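3.2 Street sections and parking on the carriageway

The survey covered 34 residential street sections in the Hosholm district, all of them built as part of the same housing program and all open to traffic in both directions. We selected sections that were straight for their whole length, so that differences in driver position could not be put down to bends. The shortest section was 70 meters long and the longest 185 meters. Sections with bus service were left out, as were those with a school entrance on either side.

Most of the streets were laid in concrete and have not been resurfaced. The slabs meet at long joints that run in the direction of travel, and over time many of these have been sealed or patched. Residents interviewed in the pilot round often spoke of "my side of the line" when they meant one side of a joint. This was of interest to us, as Obeidat had suggested in earlier work on the Plelia estates that drivers will take any continuous line on the ground as a guide when paint is missing. Figure 3 gives a driver's view of a section with no painted lane markings and a row of vehicles along the left side.
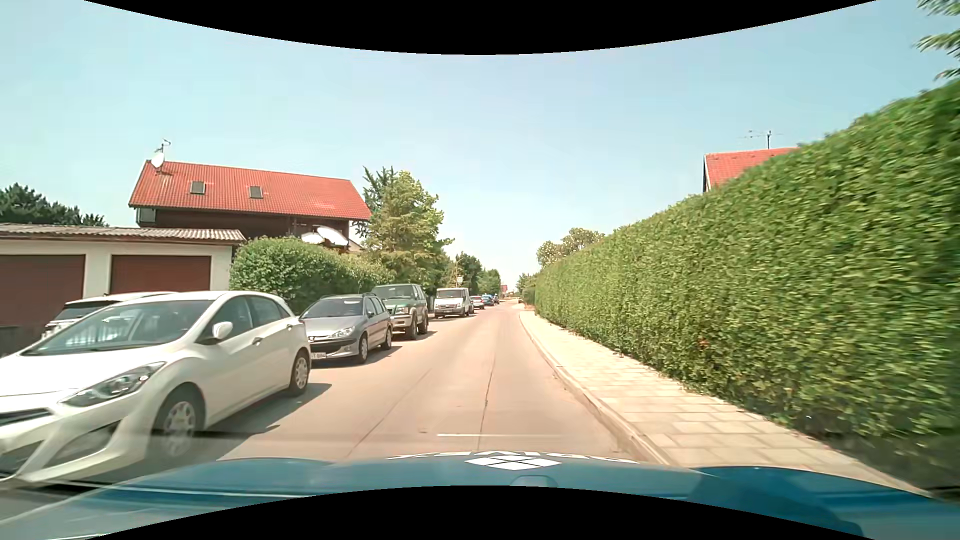

Figure 3. Residential street with a concrete surface and vehicles along the left side. A dark joint runs lengthwise near the middle of the driving space.

3.3 Measuring the usable width

Usable width was taken as the distance between the outermost point of the parked vehicles, mirrors included, and the opposite curb. Where vehicles stood on both sides, we measured from mirror to mirror. Measurements were made with a tape at three points in each section, once in the early morning and once after 6 p.m., and the smallest value was kept. Garage entrances were noted separately. A vehicle standing in front of a garage was counted as parked on the carriageway only if part of it extended past the curb line.

In 46 percent of the evening readings the usable width was too small for two passenger cars to pass without one of them waiting. The morning readings were more mixed, and two sections had to be measured again on a Monday after trash collection had blocked one side. Won carried out the repeat readings using the same points.

Joint position was recorded as an offset from the center of the usable width. When a section had more than one lengthwise seam, the darkest was used and the others were entered in the notes. Diagonal seams were not included in the offset.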